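자주 묻는 질문: 격자무늬 테이블 매트와 수납 용기

그레메데로(Gremedero) 매장과 온라인몰에 들어온 문의 중 테이블 매트와 작은 수납 용기에 관한 것을 모았습니다. 2023년 10월 기준입니다.

매트는 어떤 크기로 판매하나요?
가로 60cm와 가로 200cm 두 가지입니다. 60cm는 1인용 책상이나 아이 책상에, 200cm는 긴 작업대나 식탁에 맞습니다. 그 사이 크기가 필요하면 200cm 제품을 잘라 쓰시면 됩니다. 자른 매트는 교환이나 반품이 되지 않습니다.

어떻게 자르면 되나요?
매트를 평평하게 펴고 쇠자를 댄 다음 커터칼로 두세 번 나누어 긋습니다. 가위로도 잘리지만 긴 변은 선이 휘기 쉽습니다. 격자선을 자의 기준으로 삼지 마시고 매트 가장자리에서 치수를 재어 표시해 주세요.

격자선이 조금 삐뚤어 보입니다. 불량인가요?
불량이 아닙니다. 회색 바탕에 손으로 그은 듯한 가는 흰 선을 넣은 무늬여서 선이 군데군데 흔들립니다. 칸 크기도 조금씩 다릅니다. 선이 끊겨 있거나 번져 있으면 교환 대상이니 사진을 보내 주세요.

표면에 밝고 어두운 점이 보이는데 얼룩인가요?
바탕에 원래 들어 있는 무늬입니다. 닦아도 없어지지 않습니다. 세게 문지르면 흰 선이 먼저 상할 수 있습니다.

격자선으로 길이를 재도 되나요?
안 됩니다. 장식용 무늬이고 눈금이 아닙니다. 재단이나 제도에는 눈금이 표시된 재단용 매트를 쓰세요.

매트는 어떻게 닦나요?
물기를 꼭 짠 천으로 닦고 마른 천으로 한 번 더 닦습니다. 기름때는 중성세제를 물에 풀어 씁니다. 아세톤과 알코올, 연마제가 든 세제는 쓰지 마세요.

말아서 배송된 매트가 펴지지 않습니다.
말린 방향의 반대로 한 번 느슨하게 말았다가 펴고, 네 귀퉁이에 책을 올려 하룻밤 두세요. 겨울에는 이틀까지 걸립니다. 다리미와 드라이어는 사용하지 마세요.

둥근 나무통의 노란 띠는 빼도 되나요?
빼지 마세요. 세로로 세운 나무쪽을 위아래 두 개의 플라스틱 띠가 잡아 주는 구조입니다. 띠가 헐거워지면 나무쪽 사이가 벌어집니다. 띠만 따로 구입하실 수 있으며 위쪽과 아래쪽을 구분해서 주문하셔야 합니다.

나무통을 물로 씻어도 되나요?
물에 담그지 마세요. 안쪽은 마른 솔로 털어내고, 더러워진 곳만 젖은 천으로 닦은 뒤 뒤집지 말고 그대로 그늘에서 말립니다. 식기세척기에는 넣을 수 없습니다.

나무통에 음식을 담아도 되나요?
포장된 과자나 티백은 괜찮습니다. 포장을 벗긴 음식, 젖은 과일, 국물이 있는 것은 담지 마세요. 나무 블록이나 연필, 실패처럼 마른 물건을 넣는 용도로 만든 통입니다.

플라스틱 상자와 나무통 중 어느 쪽이 나은가요?
담을 물건에 따라 다릅니다. 직사각형 상자는 벽이나 선반에 붙여 놓기 좋고 물로 씻을 수 있습니다. 둥근 통은 모서리에 남는 자리가 생기지만 책상 가운데 두고 여러 사람이 꺼내 쓰기 편합니다. 젖은 손으로 만지는 물건이라면 상자에 담으세요.

상자를 매트 위에 오래 두면 자국이 남나요?
무거운 상자를 몇 주씩 두면 눌린 자국이 생길 수 있습니다. 대부분은 상자를 치우고 며칠 지나면 옅어집니다. 바닥에 고무 발이 달린 용기는 색이 옮을 수 있으니 밑에 종이나 천을 한 장 까세요.

플리티코(Flitico) 선반에 들어가나요?
선반 안쪽 깊이가 51cm 이상이면 나무통과 상자 모두 들어갑니다. 높이는 뚜껑을 열 공간까지 재어 보세요. 루티츠(Lutitz) 매장에 견본이 있습니다.

교환과 반품 기간은 어떻게 되나요?
받으신 날부터 16일입니다. 나무통은 물이 닿은 흔적이 있으면 반품을 받지 않습니다. 11월부터는 힌릭스(Hinrichs) 매장에서도 온라인 구매품의 반품을 접수합니다.

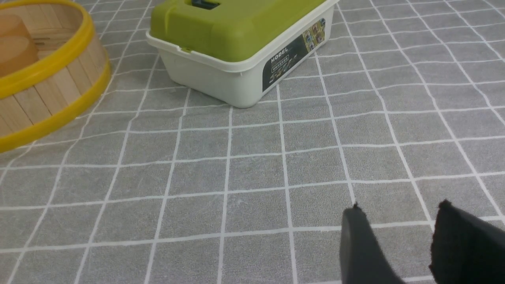
회색 격자 매트 위의 둥근 나무통과 직사각형 플라스틱 상자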